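Bamboo and Turquoise: The Meireles Kitchen Corner
Gallery by Janaína Macedo, updated 5th March

I have wanted to put this page up since February, when we finally stopped moving things back and forth and agreed that the counter was done! Well, done for us. If you have followed the Meireles kitchen from the beginning you will know it started out beige, beige and more beige, with one sad drawer that only opened if you lifted it first. The drawer still does that. Everything else has changed, and I love it so much that I keep walking in with my coffee just to stand there.

The idea was light wood on white marble pattern, with a blue-green piece dropped in wherever there was a gap. My sister Lucimara had the color in her head before I did (she came back from the Gurnavix closing sale with a paint card and a very determined look), and after that it was a matter of waiting for the right things to turn up secondhand. I'm a slow shopper and proud of it.
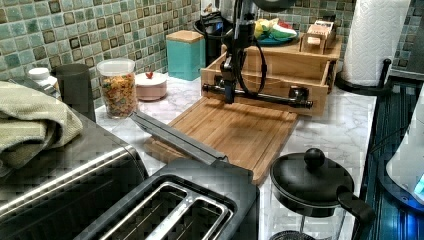
I went back and forth over whether wood on top of wood would be too much. It isn't! Bamboo goes so well with a white counter because the grain is quiet, all those thin straight strips, and it warms up beautifully in the afternoon. A big dark board would have taken over. I also like a board with a lip, even a little one, and I like it set at a slant so I can reach it from either side of the corner. Lucimara straightens it whenever she visits. I put it back.

The canister with the wooden lid was the first turquoise thing we bought and for weeks it was the only one, so it looked a bit lonely. Then came the teal plate, and suddenly the two of them made sense together. They don't match and I'm glad. One is greener, one is bluer, and between them they do more for the room than a full set would have. The plate is for fruit, mostly, and it's the first thing to be emptied when we have people over.

A word on the wooden boxes, because I get asked. The big open one is my favorite find of the whole project. I'd been looking at closed bread boxes for months and they were all too deep for this counter, and then an open crate with a slot in the front came along and I thought, yes, you. The little lidded box sits on top of it. Stacking is the only way to get storage in a corner this size, and I'd much rather see nice wood up there than a pile of envelopes.

What it cost: 149 for all the bamboo pieces together, and 90 for the turquoise and teal ones, which felt like a lot for a canister and some plates until I saw them in place. The shelving was here already and only needed a good scrub and a weekend of my patience.

On to the close-ups! I adore a close-up. When you live with a room every day you stop looking at the surfaces, and then one comes along where there's hardly anything but a glossy black rod and pale wood, and I'm excited about the place all over again. Black was the last thing we let in. I was nervous about it, I'll admit, but a bit of shiny black makes the light wood look lighter, and it picks up the toaster too.

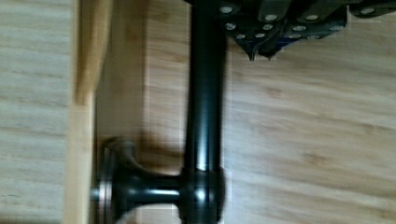
Zofia Tokarz wrote in after the last update to say that she oils her bamboo twice a year with plain mineral oil, wipes off the extra after an hour, and has never needed the fancy pots of wax. She also stands her boards on edge to dry, never flat, and thinks most of the split boards people complain about were left in the sink. Thank you, Zofia! I've been using the Womlow paste, and it smells wonderful, but I'm going to try your way on the next round and report back.

Golnar Mahmoudi asked whether bamboo fades. Ours has gone a touch paler on the side nearest the window, very gently, and I don't mind it one bit. If you do mind, turn your boards around every so often. Doors you can't turn, so there you'd want a blind.

The last one is for the grain lovers, and I know there are plenty of you because the grain pictures always get the most mail. I could look at it all day. The strips run so straight, and then you notice that every one is a slightly different shade of honey, and there's a soft shine across the middle that I never seem to catch when I'm wiping it down with a cloth in my hand.

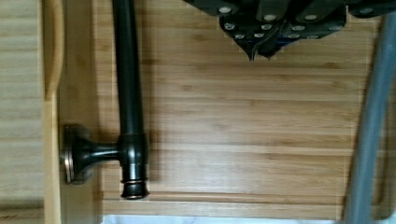 Bamboo in honey and blond, with the golden edge strip between.

Coming next: the open shelves, once I've decided about the blue bowls. Balakrishnan Raju has promised me a look at his Retero cupboard before then, and if he lets me bring it home I'll have to start the whole corner over!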